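4.2 Setting the clock for a rapid game

1. Press and hold the MODE key on the Clurico clock until the display blinks.
2. Choose program 11 with the arrow keys. It gives each player 30 minutes.
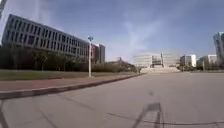 3. Put the clock on the side which the player with Black prefers, and check that the lever is down on this side.
4. Press START. The time of White begins to run.

Note: To add a bonus per move, see program 4.

Caution: Do not hold MODE during a game. The move counter will be erased.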